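Radar sensor tracks sleepers' breathing through bedding, Drasico engineers say

10th August

A radar module small enough to fit inside a smoke detector housing can follow the breathing of a sleeping person through two blankets and a mattress cover, according to the engineering team at Drasico, the Pultstead company that built it.

The module has been on trial since March in 19 bedrooms at a residential care home. It sends out low-power radio pulses and measures the small shift in the reflected signal as the chest rises and falls. No part of it touches the person, and it has no lens or microphone.

"Measuring breathing with radar is an old idea," the company's lead engineer said in an interview at its test lab. "The hard part is a room that has other things moving in it. A curtain over a heater moves at close to the same rate as a slow breather. So does a ceiling fan, if the sampling is wrong."

The team's answer was to stop looking for a single best signal. The module divides the room into range bins, each a few inches deep, and follows every bin that shows regular movement. A second stage of the software, which the company calls Plallomgate, decides which of those movements come from a body.

"Breathing isn't perfectly regular," the engineer said. "People sigh, they roll over, they hold a breath and let it go. A fan doesn't. We use the irregularity as evidence that we have the right target."

Plallomgate was trained on 594 nights of recordings, most of them from adults sleeping alone. Each night was paired with readings from a chest belt, which served as the reference. 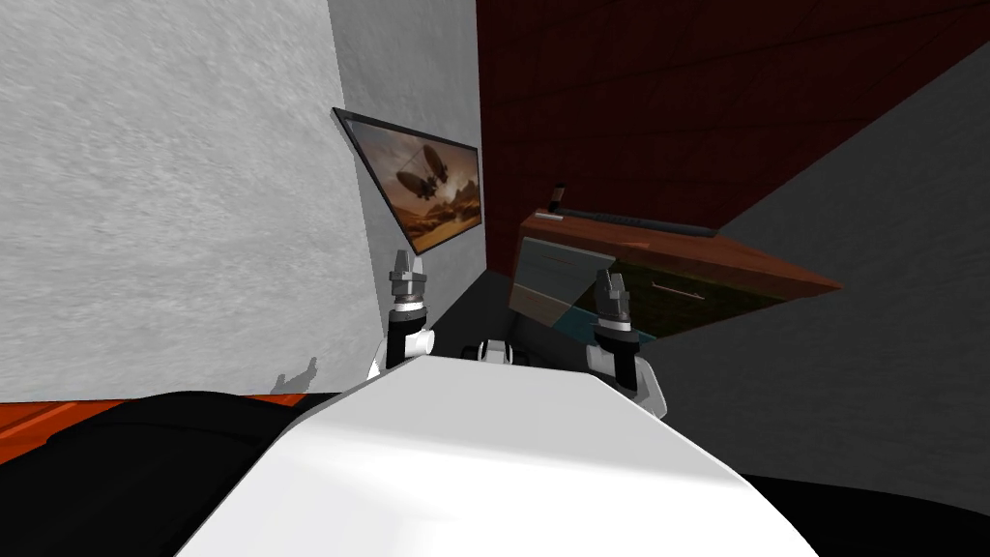

The engineer said the wall material mattered more than the team had expected. Hard, smooth surfaces produce strong secondary echoes, and these can place a copy of the sleeper in a range bin where there is only air. Rough surfaces scatter the signal and cause less trouble.

"We had one bedroom with a metal wardrobe facing the bed," the engineer said. "The module reported two people for most of a week. Both of them had the same breathing rate, which was the clue."

The current version compares the timing of any two matching signals and discards the one that arrives later. The engineer said this fixed the wardrobe problem but created a smaller one: two people in the same bed sometimes fall into step for a minute or more, and the software may drop one of them until they separate.

For this reason the company does not offer the module for shared beds. It has also not been tested on infants, whose chest movement is smaller and faster.

Accuracy figures were harder to pin down. In the bedroom trial, the engineer said, the module's breathing rate stayed within one breath per minute of the belt for most of each night. The gaps came mainly when the sleeper turned over. During a turn the module reports no value at all.

"We would sooner leave a hole in the record than fill it with a guess," the engineer said. "Some buyers don't like that. They want a continuous line on the chart. We show them what the continuous line looks like when it's wrong."

Heart rate is a separate matter. The chest moves several millimeters with a breath and only a fraction of a millimeter with a heartbeat, so the second signal is buried in the first. The module can recover it when a person lies still on their back — a position few of the trial's sleepers kept for long. The company records heart rate for research but leaves it off the staff display.

The alarm logic was written with the care staff. The first version sent 172 alerts in its opening week, and nearly all of them came from residents getting out of bed. The present version waits until the module has confirmed that a person is still in the bed before it starts to count a missed breath. In the most recent week of the trial it sent 13.

The antenna was designed with Özkan, a contract electronics firm that also assembles the boards. The engineer said the next revision would use a wider antenna pattern, so that the module could be mounted in a corner instead of directly over the bed. Ceiling wiring in older buildings often does not reach the middle of the room, and running new cable has cost more than the hardware at some sites.

Power draw is low enough for battery use, but the team has kept to wired supply for now. "A flat battery and an empty bed look the same from the nurses' station," the engineer said. "We need a better status message before we change that."

The bedroom trial continues through the winter, when the rooms will be heated and the blankets heavier.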